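Keeping One Arm Honest: Setting Up and Looking After the Praltance Cell
Project report, 23rd September

What I was supposed to do

When I signed up for this project I thought I'd be writing clever code. What I got was a checklist, a hex key and a robot arm that stopped in the middle of every other job. I'm glad I picked it anyway! My task was to take one cell in the Praltance lab, get it set up so that anyone in the course could run it, and write down how to keep it that way. Rekha Rajput supervised, and Ngan-ling Kuo shared the cell with me through June and did most of the cable work, so when I say "we" below I mean the two of us.

The cell is a single Franka arm with a parallel gripper, a table for it to pick from, and a simulated twin of the same layout that we call Eren. Eren was there before us. The physical cell is Nultness, after the folder name on the old control PC, and I never found out who typed it first.

State of things at the start

The arm ran, sort of. It would home fine, do a pick or two, and then throw a collision stop with nothing near it. The people before us had dealt with this by raising the contact thresholds, and that had made the stops rarer and the bumps worse. Their notes were 2 lines long and one of them was a password.

So we started from the floor up. The base bolts were tight except one, which I could turn with my fingers. I tightened it, checked the plate with a level and felt very pleased with myself. The stops carried on exactly as before.

The payload thing

This took us most of a week and I want to spell it out for whoever gets the cell next. The controller needs to know what is hanging off the end of the arm: how heavy it is and where its center of mass sits. If those values are wrong, the arm feels a force it can't explain and decides it has hit something. Ours had been set up for a different set of fingers. Somebody had swapped them and left the numbers alone.

We took the fingers off, weighed them on the kitchen scale from the break room (sorry), entered the new values and ran the slow test path with an empty gripper. No stops. Then we put the thresholds back down to where they'd been before anyone messed with them, and ran it again. Still no stops. Ngan-ling made me run it a third time before she'd let me celebrate.

Gripper care

The gripper needed a homing run after every power cycle, and skipping that step explained a lot of our "it won't close all the way" complaints. I added it to the startup script so it can't be forgotten. We also wiped the finger pads down, checked that both fingers moved evenly, and replaced one pad that had started to peel at the corner. The spare pads are in the Fulell box on the second shelf. Please put the box back there.

I got the pad on crooked the first time. You want to press it from the middle outward – if you start at one end it walks sideways and you end up with a gap.

Cables

The cable from the gripper was being tugged whenever the wrist turned past a certain point. You could hear it, a little tick against the link. Ngan-ling rerouted it with a longer loop and softer ties and we moved the arm by hand through its whole range to see where it pulled. It took 3 tries to get a loop that didn't snag and didn't flop around either. Check the ties first if you hear the tick again.

Matching the twin

Once the real arm behaved, Eren was the odd one out. The simulated base sat in a slightly different place relative to its table, so paths that cleared everything in simulation came in low on the real thing. We measured from the center of the base to the table on the real cell, twice each, and typed the offsets in. Then I redid the approach heights so the gripper always comes down from well above the tallest item on the table before it moves sideways.

For the clearance checks we loaded the twin with a mix of awkward shapes. The black switch box is the mean one, big and set at an angle, and the lamp at the back is tall enough to catch a careless path. The dog lying on its side and the pencil behind it are there to make the grasp planner sweat a bit.
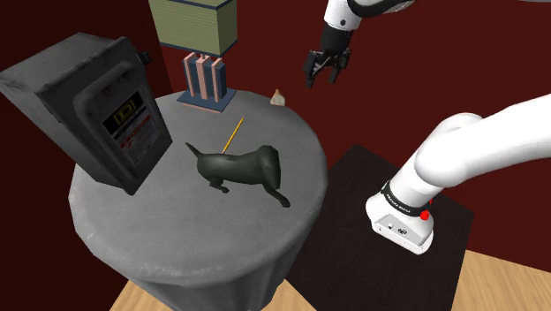 The other thing we changed in Eren was the starting pose. The old one had the arm stretched out so far that the planner picked a different elbow direction nearly at random, and you'd get a lovely smooth path one time and a wild swing the next. With the gripper starting above the table and pointing down, the paths come out much more alike from run to run. I copied the same pose over to Nultness and it helped there too.

Routine for the next group

Before each session: look at the cable loop, home the gripper, run the slow path empty. At the end of the week: wipe the pads, try the base bolts, back up the settings file. If you change anything on the end of the arm, even the pads, redo the payload values that same day and write them on the sheet taped inside the cabinet door.

It takes 9 minutes if you don't chat. We never managed it in 9 minutes.

What I'd do differently

I'd have read the settings before touching a single bolt. I spent two days on hardware when the main fault was a few numbers on a screen, and Rekha had hinted as much early on (she asked "what does the arm think it's holding?" and I nodded and went to get the level). I'd also keep a proper log from the first day. Ours starts partway through June and the early part is from memory.

Still to do: the stop log fills up and needs clearing by hand, and the twin's table height hasn't been checked again after the last offset change.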